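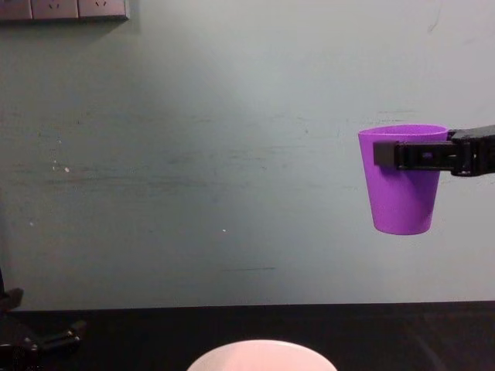
Masenus Two-Arm Recording Kit, reviewed after 40 hours of use

We bought the Masenus kit in October to collect examples for a small policy we are training on table tasks. It replaced an older Sommont setup that we had used for two years. I have now put 40 hours of recording into it, nearly all of it on cups and bowls, and this review covers how it works as a tool for gathering data. I have not tested it for anything else.

What you get

Two arms with parallel grippers, two leader arms to drive them, a chest-height camera mount, a foot pedal and the recording software, which is called Salazar. The table is not included. Assembly took most of an afternoon. The instructions are fine up to the cable routing, where they show an older version of the base and you have to work it out yourself.

Driving the arms

The leader arms are light and the lag is small enough that I stopped noticing it on the first day. Grip control is better than on the Sommont. There is a spring in the trigger, and you can feel roughly where the fingers are going to meet the object, which matters with thin plastic. I can pick up a cup by the side, hold it and put it down without crushing the rim. On the old kit I spoiled a lot of takes that way.

The weak point is the elbow. After 90 minutes or so of steady driving my forearm is tired and my motions get jerky, and that shows up in the data. I now work in shorter blocks. An arm rest would help and should be in the box at this price.

Recording

You press the pedal to start an episode and press it again to end it. A double press throws the episode away. This is the best part of the kit. With the Sommont I had to let go of the controls and reach for a keyboard, so every episode had a few seconds of drifting at the end that I had to trim later.

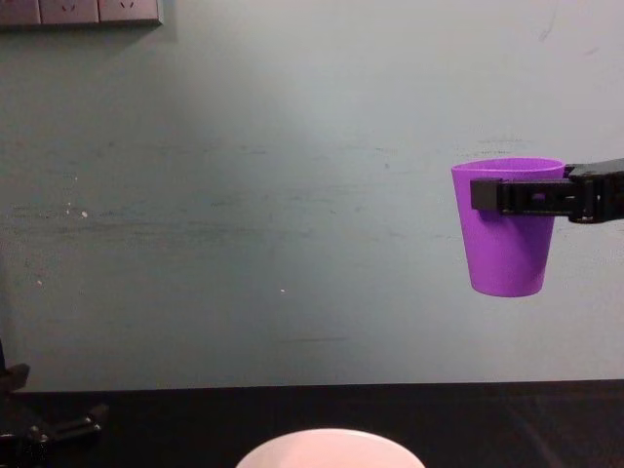
Cup held from the side just below the rim, with the other arm low at the left.

I have kept 520 episodes so far. Salazar stores each one as its own folder, with the video, the joint positions and whatever task label you typed in. Labels carry over from one episode to the next, which saves time but will catch you out when you change tasks. I mislabeled a whole run of bowl episodes as cup episodes before I saw it. There is a batch rename tool, hidden under the export menu.

Playback is good. You can scrub through the video with the gripper opening plotted underneath, and bad grasps are easy to find. Search is poor. You can filter by label and by date and that is all. I would like to filter by episode length, as very long episodes are usually the ones where I fumbled.

Camera view

The chest-height camera gives a view close to what the operator sees, and a cup lifted over the table stays in view. The drawback is that it doesn't look down far enough. Objects near the front of the table end up on the bottom edge of the picture, and we lose most of a bowl placed there. The mount tilts, but the clamp slips a little under the weight - check it every morning. I put a strip of rubber in ours and it has held since.

Training on the data

The export loaded into our training code with only small changes to the joint names. I also tried the Grarkgate converter and it worked, though it dropped the task labels the first time and I had to turn them on in the settings.

Price and verdict

We paid 4000 for the full kit, without the table. For one operator collecting short table tasks it is worth that, mainly for the pedal and the grip control. If you need a steep downward view, plan on adding a second camera. If you already own a Sommont and your tasks are simple pushes, I would keep it.

Four out of five. I took one off for the camera clamp and the missing arm rest.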